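De : Momis
À : liste du club robotique de Dulcombe
Objet : Re: [robo-club] Épreuve des boutons, quelques questions

Bonjour à toutes et à tous,

Je réponds à la suite du message, pour que ce soit plus facile à suivre.

> Bonjour,
> Notre équipe souhaite participer à l'épreuve des boutons à Drarkham.
> Le règlement dit que les couleurs sont « distinctes », mais il ne dit pas
> lesquelles. Est-ce que nous pouvons nous entraîner avec le matériel
> du club ? Et faut-il vraiment laisser les jouets sur le plateau ?
> Merci d'avance,
> l'équipe Hägglund

Pour les couleurs : nous travaillons avec un bouton rose tirant sur le mauve, un jaune, un vert et un orange, sur le plateau rouge. Le règlement ne fixe pas les positions, je vous conseille donc de les changer entre les essais.
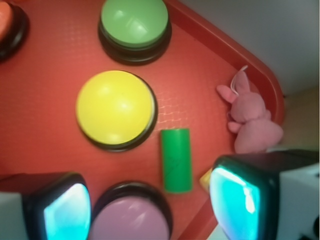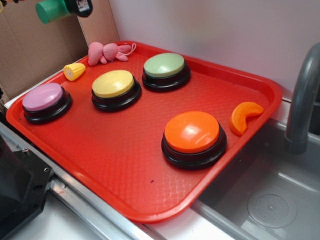 Momis

Pour les jouets : oui, ils restent. Ils servent à vérifier que le programme ne confond pas un objet coloré avec un bouton. Chez nous la peluche rose est le cas le plus difficile, car sa couleur est proche de celle d'un des boutons. J'ai dû modifier 2 fois le seuil pour le rose et je ne suis pas encore satisfait du résultat. Si quelqu'un a une meilleure méthode, je la lirai avec plaisir.

Je vous signale aussi les reflets. Les capuchons sont brillants et la lumière vient d'en haut, ce qui produit des taches blanches dans l'image de la caméra du poignet. J'ai enregistré quelque 100 images pour régler ce problème et je peux les partager avec les équipes qui le demandent.

> Combien d'essais avons-nous le jour de l'épreuve ?

Chaque équipe dispose de 8 essais, et les 2 meilleurs sont retenus pour le classement. Un bouton déplacé par la pince compte comme une faute, même s'il a été correctement pressé ensuite.

Le matériel est disponible à partir de 17 h. Merci de m'écrire avant de venir et de noter vos réglages dans le cahier, y compris ceux qui n'ont pas fonctionné.

Bien cordialement,
Momis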